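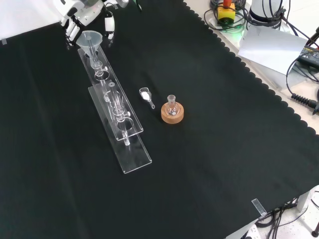
## 5. Failure During Approach to the Funnel

The worst fault in the Gullthorpe runs came during approach, before any powder was moved. We had expected trouble at the scoop. The scoop is small, the handle is thin, and most of our tuning time in August went there. Instead the arm came down too far over the funnel and kept pushing.

### 5.1 Setup at the time of the fault

Same bench as Section 3. Glassware laid out on a black cloth, column and stopcock tube held in the clear acrylic boards, flask in its cork ring, scoop loaded with white powder next to it. Figure 4 shows the layout with the hand above the apparatus, fingers down, toward the funnel. The yellow emergency-stop box sits on the table past the scalloped edge of the cloth, close to the robot base. Its position matters later (5.4).

The hand is the Pandenico five-axis build, run with stock firmware. Arm motion is planned by Filip, our in-house planner, and sent out through the Larkau bridge, which also carries wrist force readings back the other way. One bridge, both directions. That was a convenience choice made early in the project and never looked at again.

The approach has two stages. First a fast move to a hover point over the funnel. Then a slow guarded descent, which is supposed to end when the fingers reach the grasp height or the wrist force goes over threshold, whichever comes first.

### 5.2 What happened

Across 139 approach attempts we logged 8 faults. Six were harmless: the guarded descent stopped early, hand still clear of the glass, operator reset and went on. Annoying, no more than that. The other 2 were overtravel. In both, the fingertips met the funnel rim and the arm continued downward until the operator hit the stop.

First overtravel: funnel tipped in its seat, no breakage. Second: the funnel was driven sideways against the round cutout that holds it and the upper board shifted on the base plate. The glass tube below it took some of that load. We found a short crack near the stopcock on inspection and retired the tube. No injury, no spill. The scoop was not touched in either case.

We paused all runs on 27 Oct 2021, after the second event, and did not restart untill the changes in 5.5 were in.

### 5.3 Cause

Stale force data. The bridge keeps the last good wrist reading and hands it out again if a new one has not arrived. Fine for a dropped packet here and there. But when the planner sends a long trajectory in the other direction the force channel gets starved, and in the second overtravel the same reading was returned for 400 ms. The guard compared that old value with the threshold, found no contact, and let the descent go on.

Nothing in the message marked the value as old. The time stamp was there but it was the time of sending, written fresh by the bridge on each repeat. So the age check in the planner passed every time. We had a unit test for this check. The test used a fake bridge that kept the original stamp, so it passed too.

Second contributor, smaller: the grasp height. It was taken from the funnel rim as measured at the start of a session. The acrylic boards get handled between runs, and they do not always go back in quite the same place. The lower plate is long and lies diagonally to the table, so a slight rotation moves the funnel end more than the middle. Clear acrylic and clear plastic are also poor targets for the depth camera — lots of white glare along the edges, missing returns on the funnel wall. We did not trust the camera enough to update the height from it, and left it fixed. In the first overtravel the planned height was below the true rim. With a live force reading that error would have cost us one more early stop.

We looked at the fingers as well. Joint currents in the hand rose sharply at contact in both events and were in the log the whole time. They came over a separate line and were not delayed. No code was reading them for safety.

### 5.4 Operator response

The software stop was tried first in the second event. It goes through the same bridge, and sat in the queue behind the trajectory. Operator then reached for the button. Hardware stop worked at once in both cases.

Reaching it was slower than it should have been. The box is at the robot's end of the table and has coiled cables on every side of it, and the operator's usual seat was at the opposite end, next to the keyboard. We had passed our own bench check with this arrangement, as the check asked only whether a button was present and in working order.

### 5.5 Changes

- Force readings now carry the sensor's own time stamp. Any reading older than the limit counts as contact, and the arm stops.
- Force and trajectory traffic are split. Larkau carries commands only; wrist force goes straight to the guard.
- Joint current from the hand added as a second contact signal. Either one ends the descent.
- Software stop moved off the queue.
- Rim height is re-measured by a light touch after the boards have been handled.
- Operator sits within arm's reach of the emergency stop while the robot is powered. Cables rerouted away from the button side.

The touch measurement adds time to each session and people dislike it. We kept it anyway. A softer seat for the funnel was also tried and dropped, it let the funnel lean and the early-stop rate went up.

### 5.6 Limits of this account

Force logs for the first overtravel are incomplete. The recorder took its data from the bridge, so it stored the repeated values with the false stamps and the true gap can't be recovered. We assume the same mechanism on the basis of the flat force trace, but can not prove it. The six early stops were not analyzed one by one. At least some look like cable drag on the wrist.

We also reproduced the starvation on the bench with the arm unpowered, by replaying the long trajectory from the second event. It showed up in nearly all replays before the split and in none after. Shorter trajectorys did not trigger it, and this probably explains why the fault stayed hidden through the earlier scoop work, where moves are short and the channel is mostly idle. Replay scripts are kept with the Filip sources. Runs with the revised guard are reported in Section 6.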